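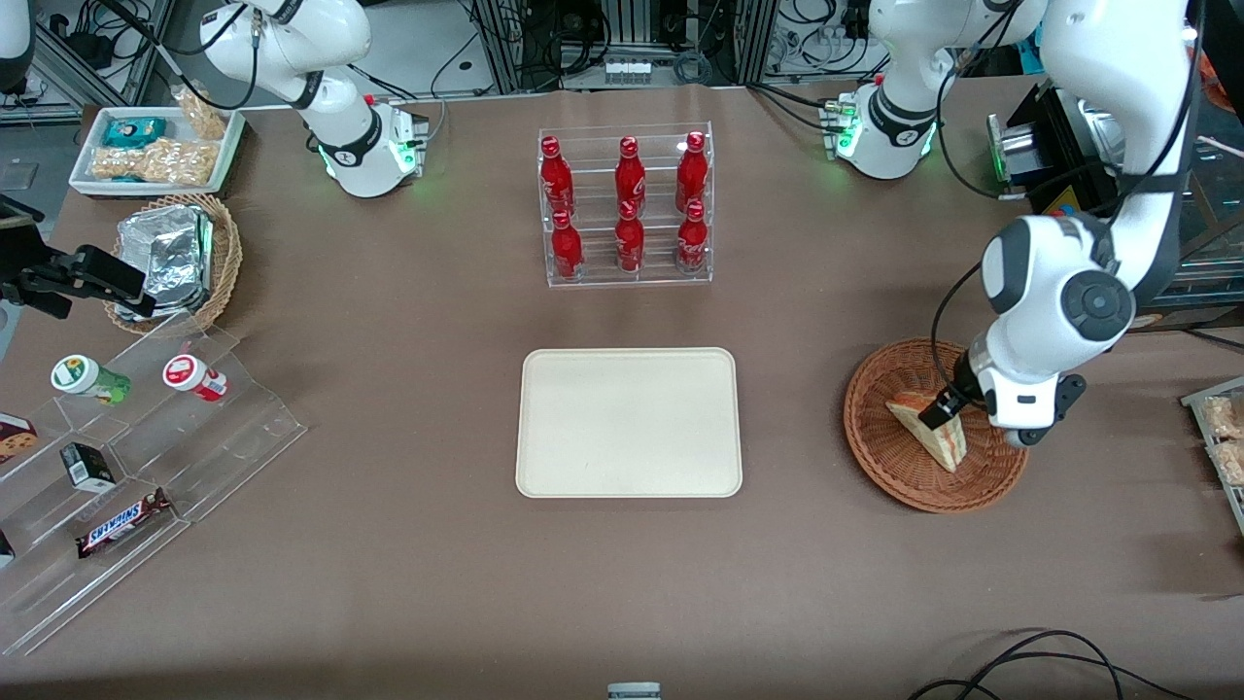
The left arm with a slice of cake at the wicker basket, next to a rack of Coca-Cola bottles.

Takorent puts two arms to work on the snack table

Cake is a mean thing to hand a robot. It squashes, it crumbles, and a wedge of it is wide at one end and nearly nothing at the other. So when the Takorent test floor in Fujimoto set out to compare two controllers on a pair of white arms this April, cake went straight onto the list, along with cheese, wrapped sandwiches, foil containers and plenty of other things you might find on a snack counter.

The first results came out on Tuesday, and they are fun reading if you care at all about how machines pick things up. The team logged 3,849 grasp attempts across 17 kinds of item. Half the sessions ran on the Sallar controller the floor has used for most of its recent work, and half on the newer Zellholm unit, with the arms, the black two-finger grippers and the baskets kept the same throughout. Each session lasted 20 minutes, after which the table was set up again in a different layout and the next one began.

Yuzuki Ueda, who planned the comparison, wanted ordinary food from the start. "We did blocks for years, and we got really good at blocks," she said. "Then you put down a bag of puffed corn and everything you thought you knew about closing force goes out the window. I love that. It's the best part of the job!"

Closing force is where the two controllers differ most. The Sallar unit closes the fingers to a set width and holds there, so somebody has to choose a sensible width for each item. The Zellholm unit watches motor current as the fingers come together and eases off when it feels resistance. On hard, regular things such as bottles, Ueda's team saw hardly any difference between the two. On soft things the newer unit pulled ahead, and with cake it was easy to see even from across the room, where people had gathered to watch by the second afternoon (there was some cheering).

The Sallar unit has its fans too. It was quicker from approach to lift, and it was much steadier with anything in a slippery wrapper. The Zellholm controller sometimes took the give of a loose wrapper for the item itself and stopped squeezing too soon. Candy bars were the worst for this. Genji Sakamoto, who looks after the grippers, spent most of one evening adjusting the current threshold just for bars, and he says he would happily spend another one on it. 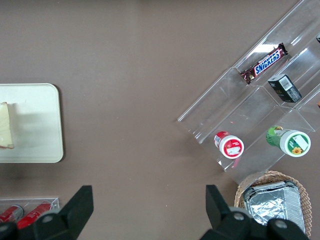 From the right gripper's wrist camera: a wedge of cheese on the tray, with a Snickers bar and food containers on the clear stand.

Cameras were the other half of the project, and the part that got people talking. Of all the attempts, 2,899 were run with the wrist cameras switched into the control loop, and the rest relied on the fixed camera alone. The fixed view covers nearly everything on the table and is a pleasure to plan from. What it can't do well is look between a pair of fingers in the last stretch before they close, and that is where a wrist camera earns its keep.

Clear acrylic turned out to be the big test. The stands and racks are see-through, their edges throw bright lines when the light catches them, and both controllers had trouble deciding where a shelf stopped and the air began. With wrist views added, the arms made far fewer stops above the stands, and the approach to anything lying on its side on a step became noticeably smoother. Sakamoto had expected some gain there, but he was surprised by how much of it carried over to the wicker baskets as well. The woven rims are tall enough to catch a fingertip, and a late correction of a few millimeters is often all it takes to clear them.

There is a price to pay, of course. The wrist cameras sit so close to the grippers that the fingers are always in view, and they can hide the very thing the arm is reaching for. A can or a lid that is plain to see from up high may vanish behind a finger on the way down. Ueda's team tried three mounting angles before settling on one, and she isn't convinced it is the final answer. A slightly steeper angle showed more of the item and less of the table, which was great for cheese and not so great for finding the basket afterward.
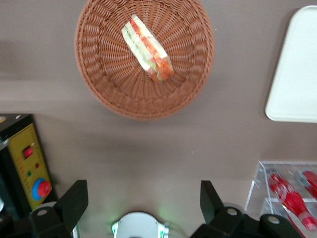 Sandwiches became the team's favorite item, and the argument over them is still going. A wrapped sandwich is long, soft in the middle and stiffer at the ends, so the best place to grab it depends on which controller is doing the grabbing. The Zellholm unit did its nicest work across the middle, with a light touch that kept the filling where it belonged. The Sallar unit was happier nearer one end, where the bread had been pressed tight by the wrap, though the free end then tended to droop on the way to the basket. Sakamoto would like to try a longer finger pad for both. Ueda would like to try letting the two arms share one sandwich, and has already sketched how that might go.

Neither controller is being declared the winner. For now the floor will keep both, with the Zellholm unit on soft food and the Sallar unit on anything wrapped tight or rigid, and swapping between them takes only a few minutes once the cables are labeled. The settings for each of the 17 items are being written up so that visiting teams can start from them instead of from scratch.

The next round will keep the wrist cameras on for every session and bring in a second style of fingertip, softer and a little wider than the black ones used so far. Ueda is also hoping to add fruit. Grapes are on her list, and so is a ripe peach, which Sakamoto has asked her to save until he has finished with the candy bars.

Teams who want to bring their own gripper to the snack table can ask at the Takorent front desk in Fujimoto. Evening slots are open first, and food is supplied.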